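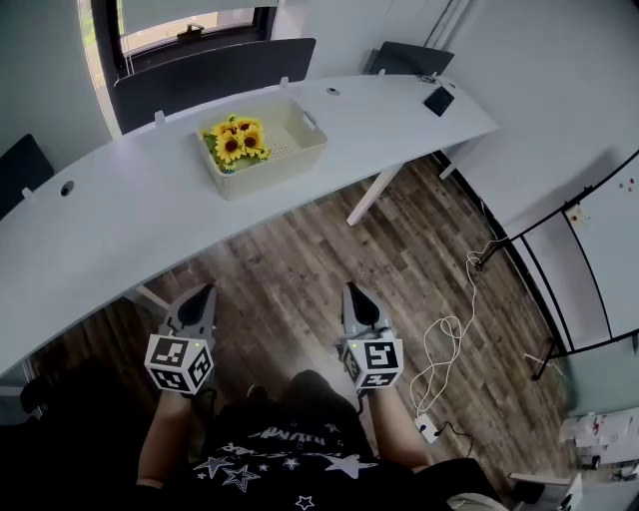
Curved white desk with a basket of artificial sunflowers, Gundton office.

Curkance Desk Listings

README and data card

Summary

Curkance Desk Listings is a small table of what is kept on, under and beside desks in shared offices. It has 300 listings. Each listing covers one desk at one time and gives the items by name, where they are (top, under, beside, wall) and whether the office's tidying rules say they can stay there. There are 88 item names in the word list. All text is in English.

The listings were started at the Gundton office as a way to settle what belongs on a desk at the end of the day. They turned out to be useful for other things, mostly planning storage and cable runs, so we cleaned them up and put them in one place.

Maintained by Sibel Bayram and Thijs De Haan. Last full revision 06/06/2021.

Files

listings.csv: one row per item per desk
desks.csv: one row per desk, with shape, top color and number of grommet holes
words.txt: the item names, one per line, with the spellings we merged
rules.txt: the tidying rules in the form used by the office
changes.txt: what was changed and by whom

Columns in listings.csv

listing_id: number, not reused if a listing is removed
desk_id: matches desks.csv
item: a name from words.txt
place: top, under, beside or wall
inside: the listing row of the container, if the item is in one
stay: yes, no or ask
note: free text, often empty

How containers are handled

A container gets its own row and so does each thing in it. The basket on the curved desk is "basket, plastic" with place "top". The sunflowers are "flowers, artificial", also "top", with the basket's row number in the inside column. We do not list stems or blooms separately. A bunch is one item.

Baskets with perforated sides and handle cutouts are all under "basket, plastic" whatever their size or color. Closed boxes with lids are "box, lidded". Emil Trummer wanted a separate name for trays and got one, so anything with sides lower than a stapler is "tray".

Small electronics

Small black devices caused more disagreement than anything else. If the person writing the listing could not tell a phone from a power bank without picking it up, the item is "device, small" and the stay column says "ask". A cable next to it is listed as "cable, thin" in its own row, coiled or not. Please do not change these rows to "phone" by guessing.

Cables and floor items

Power strips are "under" or "beside" depending on which side of the desk's front edge they lie. A cable that crosses open floor is "beside", and the note column says "floor run". The rules file gives these a "no" in the stay column. Loops and tangles are not measured. We tried giving lengths in the first version and dropped them in September, as two people never got the same number.

Furniture

Privacy panels clipped to a desk are part of the desk and appear in desks.csv under "panels" with their color. Whiteboards on stands are "beside". Magnets and notes on a whiteboard are not listed. Chairs are left out completely. They get moved between desks too often for a row to mean anything.

Tidying rules in short

Decoration can stay on the desk top if it is in a container or stands by itself. Loose paper goes in a tray or a drawer. Cables go through the grommet hole nearest the socket. Anything marked "ask" is left where it is, and the person who sits there decides. The full wording is in rules.txt.

Who wrote the listings

Most were written by Hermine Egger and Burgi Trummer. Each listing was read once by the other person. Where they did not agree, both versions were kept until Thijs De Haan picked one, and the choice is in changes.txt.

Known problems

Black items on dark surfaces are probably underlisted.
The desk shape "curved" was added late. Some desks marked "corner" may be curved.
Artificial and real plants were mixed under "plant" in the oldest listings. We corrected the ones we could still check, and about 3 are still in doubt.
The wall column has very little in it.
Papers in a pile are one item, so a crowded desk can have a short listing.

Not a good fit for

Comparing how tidy different people are. The listings carry no names, and the same desk may have been used by several people. They are also no guide to what offices in general look like, as they come from one company's rooms.

Corrections

Send the listing_id, the row and the new wording to Sibel Bayram. New item names need a short reason and at least 2 listings where they would be used.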